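**Oston, August**

**Oston Housing Partnership opens applications for 30 shared-ownership homes at Andrade Yard**

Applications open this month for the first 30 homes at Andrade Yard, the new neighbourhood being built on the site of the former Oston goods depot. The homes are offered on a shared-ownership basis to people who live or work in the town, and the first residents are expected to collect their keys before the end of the winter.

Andrade Yard is being delivered by Oston Housing Partnership with its building contractor, Corkusent. The depot closed many years ago and the land had stood behind hoardings for most of the time since. Planning consent was granted after a long period of public consultation, during which residents of the neighbouring streets asked for lower rooflines, a safer route to the railway station and the retention of the old weighbridge office. All of these requests are reflected in the final scheme.

The first phase is made up of one- and two-bedroom flats and a short terrace of family houses facing Adel Lane. Each flat has a balcony or a small terrace, and each house has a rear garden with a shed and an outside tap. Kitchens are supplied with a hob, an oven and space for a full-height fridge. Residents will choose their own flooring from a range held at the sales office, provided that their reservation is made early enough in the building programme.

**How the scheme works**

Under shared ownership, a buyer purchases a share of the home with a mortgage or savings and pays rent to the Partnership on the remainder. Further shares may be bought later, at the value of the home at that time. The Partnership will remain the landlord for the part that has not been bought and will look after the outside of the buildings, the shared hallways and the planted areas. A service charge is payable for this work, and a full breakdown is included in the information pack given to every applicant.
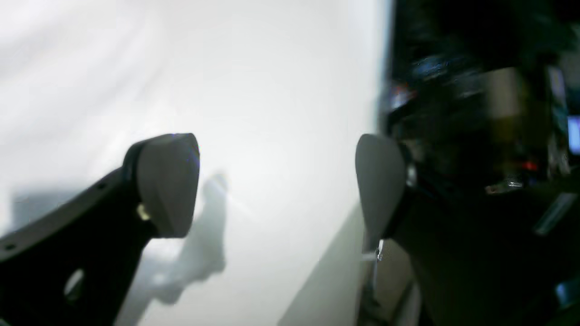 Priority in the first round will be given to households already renting in Oston, and to people with a permanent job in the town who currently travel in from elsewhere. Applicants must be over the age of 16 to be named on an application as a member of the household, and over 18 to be named as a buyer. Those who own another property will be asked to show that it is being sold. Applications from people leaving the armed forces will be considered alongside those from current residents.

In a statement, Oston Housing Partnership said: "Many people who grew up in Oston have found that they cannot afford to stay. Andrade Yard will give a number of them a settled home within walking distance of their work, their families and the station. We are grateful to our neighbours in Adel Lane for their patience during the ground works, and we look forward to reopening the footpath to them in the coming weeks."

Corkusent said: "The depot was a difficult site, with old foundations that had to be lifted before any new building could begin. The main structure of the first phase is now complete and our teams have moved on to the interiors. Work on the road surface will follow, and we will write to nearby households before it starts."

**The weighbridge office**

The weighbridge office, which is the last of the original depot buildings, is being repaired and will become a meeting room for residents and local groups. Its slate roof has been relaid and the clock above the door has been sent away for restoration. Bookings will be handled by the Partnership once the building has been signed off, and a scale of hire charges will be published at that point. Local schools will not be charged during term time.

**Travel and parking**

Each house in the first phase has one parking space. Flats share a courtyard with covered cycle storage, and 2 spaces in the courtyard are reserved for a car club. The new path between Adel Lane and the station will be lit throughout the night and will be open to the public.

**Applying for a home**

Application forms can be collected from the Partnership's office in Oston or requested by post. Completed forms should be returned with proof of address and recent proof of income. All applicants will receive a written reply, whether or not they are offered a viewing.

A second phase, on the northern part of the site, will be announced separately. Anyone who wishes to be told when those homes become available may ask to be added to the mailing list when they contact the office.

**Notes to editors**

Oston Housing Partnership is a not-for-profit landlord which owns and manages homes across the town and the surrounding villages.

Requests for site visits should be made to the Partnership's press office. Visitors will be asked to wear sturdy footwear, and all other safety equipment will be provided at the gate.

**Ends**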